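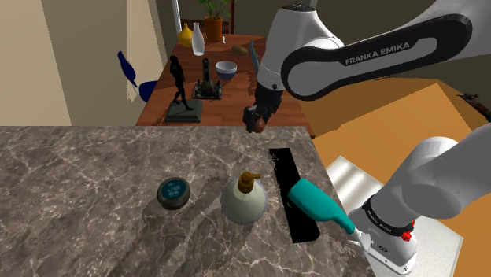
17 February 2023
By the project coordinator, Virnstead Obituary Index

Progress report, second period. Sorry this is short, the scanner lease paperwork ate most of the week.

Where we are. 2652 death notices now indexed from the old Virnstead weekly, all with surname, date of death and page. Maiden names where the paper gave them, which it often didn't - plenty of wives are in there only under the husband's name. We enter those both ways and flag them.

Funeral home ledgers. Limidel funeral home let us have the second box in November. 600 entries typed so far. The handwriting is fine up to the war years and then gets bad. Cause of death is in the ledgers but we are leaving it out of the public index, as agreed with you last time. Burial plot is in.

Sang cemetery. Stones on the north side all read and matched against the notices. 90 stones have no notice at all, mostly infants and a run of farm hands. Those will go in as stone-only records. South side not started, ground too soft and the gate road was closed.

Lokine. The software is working okay now. Search by survivor's name finally works, so a person can look up a grandmother and find her listed in her brother's notice. That was the thing most families asked for at the open evening. Still slow when two first names are entered. Fix promised, no date yet.

Problems. Duplicates. The paper ran a short notice and then a long one the week after, and we had been counting both. Merging by hand, slow going. The count above is after merging. Also spellings - same family spelled three ways in one notice. We keep what was printed and add the usual spelling in a second field.

One family asked us to take a notice down. It's recent and the wording upset them. We hid it from the public side and kept the record. Would like a written policy on this from your end if you have one, other grantees must have run into the same thing.

Money. Spending is under plan on typing and over on storage boxes and copying. Would like to move $90 from travel to supplies, please confirm by email. Reciepts are in the folder with the last batch.

Next period: finish the Limidel box, start the south side at Sang once it dries out, get the public search page up at the library. The printed booklet can wait untill the merging is done, otherwise we print the same people twice.

Hours sheet to follow seperately.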